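The Long Table at Virkunia

When Eftychia Dimitriou and her fiancé decided to marry on the coast, they had already said no to three hotels. They wanted one long table, outside, for all 200 guests. The hotels offered round tables of ten and a ballroom with air conditioning.

Virkunia is an old olive estate, and in August the heat stays in the stones until late evening. The dinner could not begin before 9, so the planners at Prillari moved the ceremony to seven and put a slow hour of lemonade and small plates between the two.
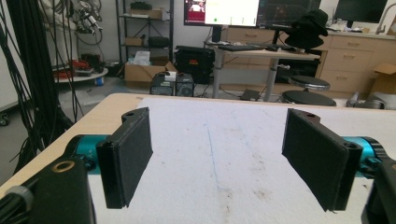 Joris Verbeke disagrees with this way of doing it. For him, a gap of more than 2 hours between the vows and the first real food is too long, whatever is on the small plates, and the older relatives pay the price. He would serve the soup first and let the couple make their photographs while people eat.

The couple listened to this kind of advice from many sides, and they kept their plan. What they changed was the seating. At one long table the middle seats are the best ones, and families know it. Eftychia put herself and her husband near one end, with the cousins who had traveled the farthest, and gave the middle to the grandparents.

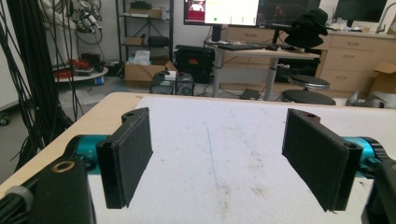 The flowers came from Tzanetos, a small grower in the next valley, and they were simple: olive branches, white stock, a little wild fennel. No arrangement was higher than a water glass, so everybody could talk across. The band, Flovley, played without amplifiers until the cake was cut, and after this the neighbors had been warned.

The bill for the rental chairs was the biggest surprise for the family. The estate owns benches, but a guest in a long dress cannot climb over a bench, and the bride's mother had said this already in the spring.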